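報道関係各位
2024年12月16日
株式会社フィトラ(Fitora)

中小オフィス向け「待機電力みなおし定額プラン」、1月より受付開始
年末年始の電源オフ点検シートも無料公開

オフィスの省エネ支援を手がけるFitoraは、従業員の少ない事業所を対象とした「待機電力みなおし定額プラン」の受付を1月より開始します。あわせて、長期休暇前に使える点検シートを本日から公開。登録不要、無料です。

■背景
電気料金の負担感、続いています。照明のLED化、空調の設定温度、このあたりはもう手をつけた、という事業所が多い。一方で手つかずのまま残りがちなのが、机まわりの待機電力です。使っていないモニター、差しっぱなしの充電器、誰も使わなくなった複合機の子機。ひとつひとつは小さい。ただ、夜間も休日も止まりません。

当社では今年、導入済みのお客様を対象にアンケートを実施、761件の回答をいただきました。自由記述でいちばん目立ったのが「どれを切っていいのか分からない」という声。節電の意識はある、でもサーバーや電話機まで落としてしまうのがこわい。結局そのまま。これが実情のようです。

そこで本プランでは、機器の買い替えをおすすめする前に、まず「切ってよいもの」「切ってはいけないもの」の仕分けからお手伝いします。個別スイッチ付きの電源タップをお使いの事業所であれば、追加の機器なしで始められる場合もあります。
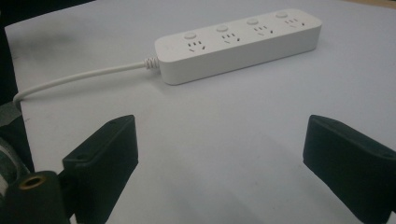
うちは退勤のときに誰が切るのか決まっていなくて、結局いつもつけっぱなしでした、とJääskeläinen。先行導入のあとは席ごとに担当を決め、当番表を入口に貼っただけ。それでも朝来たときにモニターのランプが消えているのは気持ちがいい、できれば最初から口の場所に名前を書いておけばよかった、とのことでした。

この「誰が切るか」の部分、実は機器よりも大事なところで、プランの内容にも反映しています。

■プランの内容
・事前ヒアリング(オンライン、所要36分)
・訪問による電源まわりの確認、1事業所につき3回まで
・差込口ごとの用途ラベル作成
・「切る/切らない」一覧表の作成と、退勤時当番表のひな形
・契約期間は9か月。途中解約の違約金なし

ラベルは紙とデータの両方でお渡しします。席替えのたびに貼り直しになるので、データはお客様側で編集できる形式にしました。ここは先行導入先から強くご要望いただいた点です。

■先行導入について
Cusbridgeの共同オフィスおよびZeldenの設計事務所にて先行導入を行いました。共同オフィスでは入居者の入れ替わりが多く、電源の持ち主がわからなくなる問題があったため、ラベルに記入日欄を追加。設計事務所では大判プリンターの扱いが課題に。休み明けの立ち上げに時間がかかるため、短い休みでは切らず、長期休暇のみ切る運用としました。一律のルールにしないほうが続くようです。

なお、両拠点とも業種も広さも異なるため、削減額の単純な比較はしていません。数字の公表については、季節による差を見たうえで改めてお知らせしたいと考えてます。

■点検シートについて
年末年始の休業前、最終出社日に使うことを想定したA4片面のチェックシートです。主な項目は次のとおり。

・モニター、充電器、卓上の照明
・電気ポット、コーヒーメーカー(水を抜いてから)
・加湿器(タンクの水も捨ててください)
・シュレッダー、ラミネーター
・切ってはいけないもの:通信機器、防犯機器、冷蔵庫、録画装置など

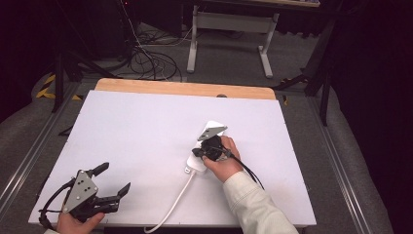
電源タップそのものの点検項目も入れました。プラグのまわりのほこり、コードの上に重いものが載っていないか、束ねたまま使っていないか、タップにタップをつないでいないか。定格容量の確認も忘れずに。変色やぐらつきがあるものは使用をやめ、交換してください。清掃のさいは必ずプラグを抜いてから。大掃除のついでで構いませんので、ぜひ一度見ていただければと思います。

シートは社内での印刷、配布自由。項目の追加や削除もご自由にどうぞ。社名の表記も不要です。

■お申し込み
1月の受付開始後、当社ウェブサイトの専用フォームよりお申し込みください。お電話での受付は行なっておりません。訪問の日程はお申し込み順にご案内しますが、年明けは混みあうことが予想されます。希望日は複数いただけると助かりまます。料金は事業所の席数によって異なるため、ヒアリング後にお見積りをお出しします。お見積りまでは無料です。

ビル全体での一括のお申し込み、管理会社様からのご相談も可。その場合はフォームの備考欄にその旨ご記入ください。

■本件に関するお問い合わせ
株式会社フィトラ 広報担当
当社ウェブサイト「報道関係の方へ」のフォームよりご連絡ください。
年末年始休業中にいただいたお問い合わせは、休業明けに順次回答いたします。

※記載の内容は発表時点のものです。プランの内容は予告なく変更となる場合があります。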